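[oldkitchens] Re: Living with marble, or talking myself out of it

In November a list member in Tromero wrote:

> Hello everybody. We are finally redoing the kitchen in my mother's
> house, and she has her heart set on white marble. She is 84 and
> bakes nearly every morning, so I don't feel I get much of a vote.
> The man at the stone yard kept steering us toward quartz and told
> us we would be sorry inside of a year. Has anybody on the list had
> marble long enough to say? I am mostly worried about lemon juice,
> and whether the sealer they sell (Zondar, in the gray can) is
> worth what they charge for it.

Hello, and please forgive how long this took me. I started an answer the evening your message came in, got called away to deal with a leaking gutter, and then found it sitting in my drafts this morning while I was hunting for a recipe.

We have had marble for going on a generation now, and I would have it again tomorrow. But I'd want to know a few things going in, and I would want your mother to know them too, though I suspect she already does if she has baked that long.

The first is that your stone man is right about lemon. Also vinegar, tomato, wine, and that pink grapefruit soda my grandchildren leave everywhere. They don't stain it so much as dull it. You get a flat spot where the shine used to be, and a sealer won't stop that from happening. Sealer is for stains – oil, coffee, beet juice – and it does a decent job there if you keep up with it. I have used the Zondar and I have used the cheaper Yagi, and after all this time I couldn't tell you which part of my counter had which. I'd buy the Yagi and put the difference toward a good rolling pin.

Ask whether they can give you a honed finish. Ours was polished when it went in, and I spent the first winter chasing after every guest with a dishcloth, which was no fun for them or for me. We had it honed after that and I stopped seeing the marks. They're there, of course. They just go in with everything else the stone has going on.

Which brings me to veining. Please go to the yard and look at the whole slab, with your mother along if she's up for the trip. The little square they lend you tells you next to nothing. My sister chose hers from a sample that was almost pure white, and what arrived had a big charcoal streak right where the toaster goes. She loves it now, but there were some phone calls that week! A busier stone hides crumbs and flour very well, too, and I mean that as a compliment.

For stains that do get in, a paste of baking soda and water, covered with plastic wrap and left overnight, has rescued me from butter more than once. Wipe it off gently in the morning, and do it again if you need to. Don't let anybody talk you into scrubbing with the rough side of the sponge.

As for pastry, I don't think there is anything nicer to roll on. It stays cool under your hands even in August, and a pie crust behaves itself. If it were my mother I would let her have it, and let the spots come.

Do write back and tell us what she picks. And if anyone here has tried the Zovov stone soap I'd be glad to hear, as my bottle of the old stuff is nearly gone and the hardware store has stopped carrying it.

Warmly, from a drafty kitchen

Attached: white marble with gray and charcoal veining
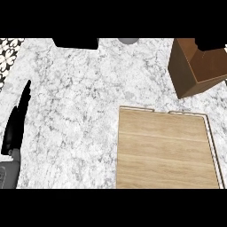
2 min read

Reply to list | Reply to sender | Previous in thread | Next in thread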